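Guides > Plodix two-arm bench > Section 7: When an arm stops mid-task

12 comments | 58 shares

7.2 Cable snags

I lost most of a February afternoon to this one, so learn from me! The right arm kept quitting with a joint overload while reaching toward the back, and I blamed the motor (sorry, motor). It was the cable, pulled tight at full reach. Ilse Hagedorn spotted it on her first look.

CAUTION: Cut power to both arms before your hands go over the table. A stalled arm can let go suddenly.
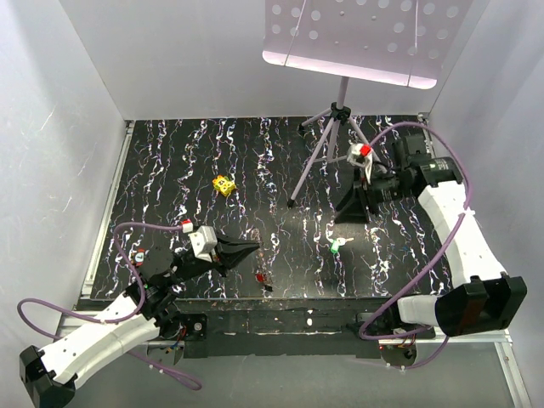
Both arms over the table, with a purple cable looping at each side.

1. Hit the stop, then switch off the supply. Support the arm as you do it, or it'll drop.
2. Move the blocks and other small stuff out of the way.
3. Follow each cable from gripper to base with your fingers. Feel for kinks, and keep the loops clear of the table edge.
4. Swing the arm by hand to its farthest reach. If the cable goes tight anywhere, give it more slack and try again.
5. Check that the gripper clears the legs of the music stand. I've hit them twice.
6. Power up and run the reach test at low speed, 200 cycles.

Note: Still getting the overload? Don't raise the current limit. I tried that and cooked a joint. Write down the fault code and go to 7.3.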